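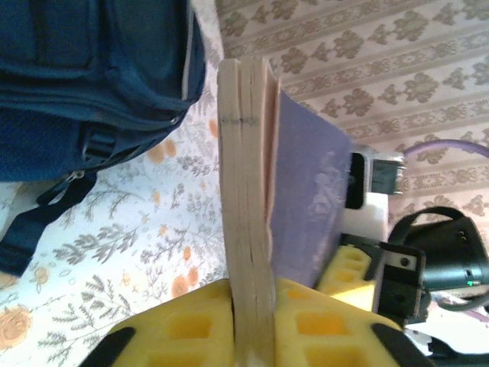 Reet says nobody sane learns folk songs from a book, and that if I wanted to sing I should have just opened my mouth in her kitchen years ago. She said it over the phone this morning while I was still hunting for a clean mug. Fine! I'm insane, then, because last night was my first evening with the Kütt singers and I have not stopped humming since.

October, early. Still dark out, coffee number two.

I got to the hall at 7 and the door was stuck, so I stood there pulling at it like a fool until Heino Kalniņš came and kicked the bottom corner. He leads the group. He has a very small voice when he talks and an enormous one when he sings, and he doesn't warn you before switching. There were no introductions. He gave a note, everyone took it, and off we went into a harvest song I had never heard with eleven verses (I think I had the refrain by the fourth).

What I love is how it works. One person sings a line, and before the line is finished the rest of us come in on the last two syllables and sing the whole thing back. You never get a proper breath. By the end I was dizzy and grinning and my jaw hurt.

Then the Skurkeck song, the one Reet's grandmother used to do. It's slow and it sits low, which suits me, and there's a turn in the middle where the tune drops when every bone in your body wants it to rise. I got it wrong every single time. Heino just kept going around again until I got it wrong a little less. 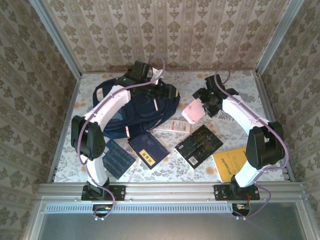

To learn before next time

Skurkeck song, all verses. The turn!! Sing it slowly while doing dishes.

The herding call. Heino says it should carry 300 yards. Mine might reach the mailbox.

Number 3179 in the old collection, which is a lullaby with a bear in it. The collection has more than 2000 songs and he seems to know the numbers by heart, he calls them out like bus routes.

Ask Reet about the words I couldn't catch in verse six.

Evening now. I practiced at lunch with the door shut and again after supper. The bear lullaby is easy to sing and impossible to remember, because every verse is nearly the same as the last one - the bear goes to the river, the bear goes to the woods, the bear goes to the mill. I wrote the places down the side of an envelope: river, woods, mill, church, bed. That helped. I still sent him to church before the mill. 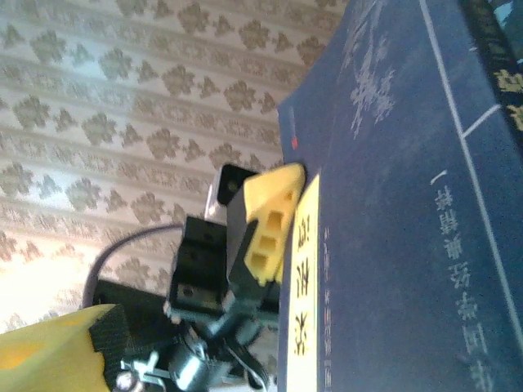
So then I called Reet back and sang it to her, wrong order and all, and she went quiet and then sang me a verse I don't have, where the bear goes home and finds the porridge cold. Her version has a different tune on the last line, a bit higher, and I like it better. I'm going to bring it to Heino and see what he says. She won't come along herself, I asked twice. But she did want to know what time we start.

Throat is scratchy. Honey, then bed. Tomorrow the herding call, out by the shed where the neighbors can't complain much.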